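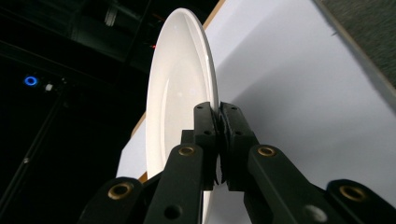 *Plate hold at the rim, stock pads, view from the tool camera.*

**Bindska hand-held gripper kit: pads and bushings after a few weeks**

**vurquijo**

We bought the Bindska kit for recording tabletop handling, mostly dishes. Posting notes as the product page is thin on anything past the payload number.

- Plastic linkages, brass bushings at the pivots. No reaming needed on ours.
- Stock pads are ridged. Flat stock and cup walls are fine. Plate rims are where I have doubts.
- Camera view covers the pads and the upper linkages. Enough for our purposes.
- Assembly manual skips the torque for the pivot screws. Support told me "snug."

Price was 623 with the spare pad set. Questions welcome.

— Valeriano Urquijo

**gpaquette**

What does the plate do when you rotate the wrist? A glazed rim between two short pads is close to a line contact. I'd expect it to pivot about the pads as soon as the center of mass moves off the grip line.

**vurquijo**

It does pivot. Slow rotation is fine, a quick one gives a visible swing. I logged 40 pick-and-place cycles with the same plate and lost the angle on some 30 of them. No drops. For teaching data that is usable, for placing into a rack it isn't.

**funero_fan**

Then it's the wrong pads. The Funero silicone set has a softer face and more width. Swap them and the swing goes away.

**gpaquette**

Disagree on "goes away." Softer pads give a larger patch, so more resistance to twist, but they also creep under a sustained hold. I ran silicone on a different two-finger tool and had to re-zero the closing width every morning. The ridged stock pads at least stay where you set them.

**funero_fan**

Never seen creep at loads like a dinner plate. What thickness were you using?

**gpaquette**

Three millimeters, glued. Maybe yours are thinner.

**tolstack**

More interested in the pivots. Brass in printed or molded plastic usually loosens in the plastic before the brass wears. Any play at the fingertips yet, and at what cycle count?

**vurquijo**

Around the 2,000 mark I can feel a little at the tips with the jaws open. Closed on an object I can't. I haven't put an indicator on it, so take that as a hand check.

**tolstack**

Put an indicator on it. "Can't feel it" covers a lot of slop. Also check whether the bushings turn in their holes — a paint-pen mark across brass and plastic will show it.

**vurquijo**

Fair. Will mark them tonight and measure before the next batch. I've ordered the Funero pads too, so I can run the same plate on both sets.

**gpaquette**

Same plate, same closing force, please. Otherwise the comparison is useless.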